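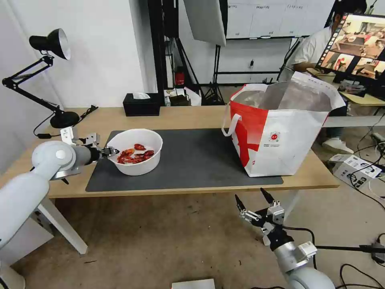
White bowl, insulated shopping bag, gray mat.

Getting Groceries Home Cold (and Keeping the Bag Nice)
by Consuelo Tejada

I love a foil-lined shopping bag more than is probably reasonable. I bought my first one for the long drive back from the market at Kunach, and now there's one in the car, one by the back door and one that my sister keeps "borrowing." They're cheap, they fold up, and if you treat them right they last for years! A few things I've picked up:

Chill the bag first. Stick a couple of ice packs inside before you leave the house and close it up. A bag that's been baking in the trunk will warm your milk before you're out of the parking lot.

Pack it full. Air is what gets you. If you only have a few cold things, stuff the gaps with a dish towel or a bag of frozen peas, and put the ice pack on top, where the cold can sink down through everything.

Meat goes in its own plastic bag, at the bottom, every time. Berries and salad ride up top.

Shop the cold aisles last. My friend Przemysław Walczak does his whole list backward from the way the store is laid out, and his ice cream survives a 3 hour trip to the cabin at Skidedholm. I've eaten it. Still hard!

Cleaning the lining
Wipe it with warm water and a drop of dish soap the same day you use it, then go over it again with plain water. Get into the bottom corners with an old toothbrush (soft one, the foil scratches). For a fishy smell, make a paste of baking soda and water, leave it on for twenty minutes and wipe it off. I tried lemon juice once and didn't think much of it.

Don't put the bag in the washing machine. Mine came out with the lining in ribbons.

Dry it standing open, upside down over a tall bottle or a paper towel holder. Overnight is best. Fold it while it's damp and you'll have little black specks along the seams by the next trip.

Small tears
Foil tape from the hardware store, the kind for ducts. Cut the patch with rounded corners so they don't lift, press it down with the back of a spoon, and do both sides if you can reach. I patched a split in April and it's holding beautifully.

Storing
Loosely folded, top open, with a spoonful of baking soda in a scrap of cloth tucked inside. Hang it on a hook near the door and you might even remember to take it with you. I'm at maybe half the time, which is a big improvement!

Next time: getting candle wax out of a tablecloth.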